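The Sidewalk Question

Posted Saturday, June 22, 2024

I did not set out to have opinions about the Plernley town council. I moved here for the cheap rent and the river, and for the first eight years I could not have told you what ward I lived in. (It's the second. There are three. The third is mostly a golf course and votes accordingly.)

Then they proposed closing the Cerkimby Road polling place, and I found myself in a folding chair on a weeknight, holding a printed agenda like a person with a cause.

The plan is simple enough. Cerkimby Road and Farouk Street would be merged into one polling place at the Prarnik Center, out past the feed store. The town says this would save money on equipment and poll workers. Maybe it would. The staff report put last year's turnout at Cerkimby Road at 204, and the council member who read that number aloud did it in the tone you'd use for a disappointing bake sale.

I was one of the 204, so I took it a little personally.

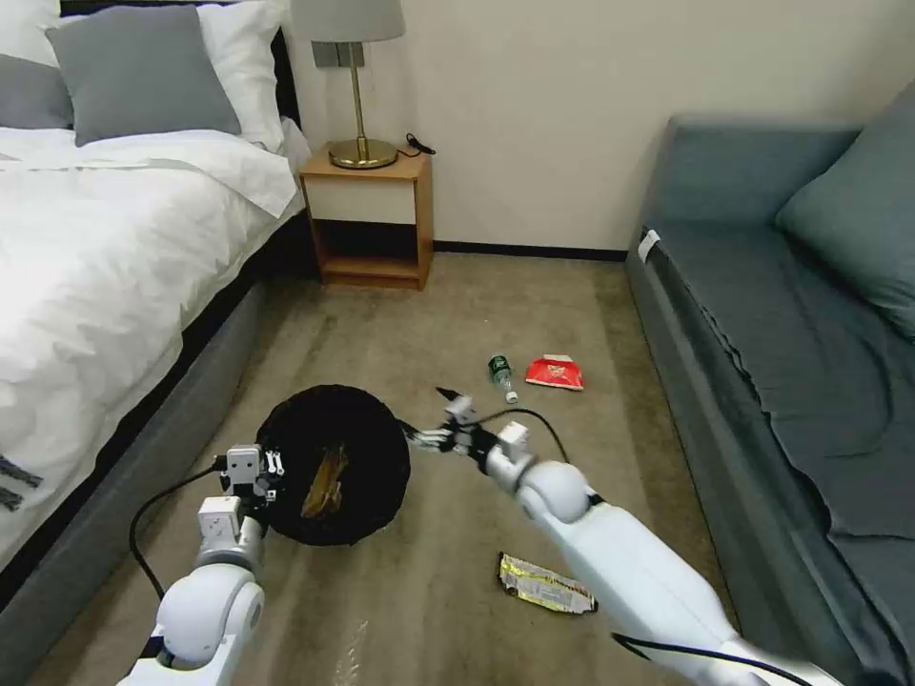 What the report left out was how you get to the Prarnik Center if you don't drive. The 17 bus goes there, in the sense that it passes within sight of the building and lets you off across a four-lane road with no crosswalk. It runs every 90 minutes. I asked about this during public comment and was told that transportation was "a county matter." The sidewalk, I learned from my follow-up, is a state matter. The weather is presumably federal.

Public comment is a strange thing to do, by the way. You get up to three minutes, there is a little light that turns yellow, and the people you're talking to are allowed to look at their laptops the whole time. The man before me used his slot to complain about leaf pickup and got more follow-up questions than the rest of us put together. I've thought about working leaves into my next speech.

To be fair to the council, two of them did stay afterward to talk. One admitted she hadn't been out to the center on foot and said she'd try it. The other gave me his card and told me to run for something, which I took as a polite way of ending the conversation.

The vote was tabled until August — too close to the fall election for comfort, if you ask me, but later than they wanted. Until then I'm writing letters. If you live in the second ward and have ever crossed that road in the rain, please write one too. The clerk's office takes them by mail or in person, and the slot in the front door works after hours.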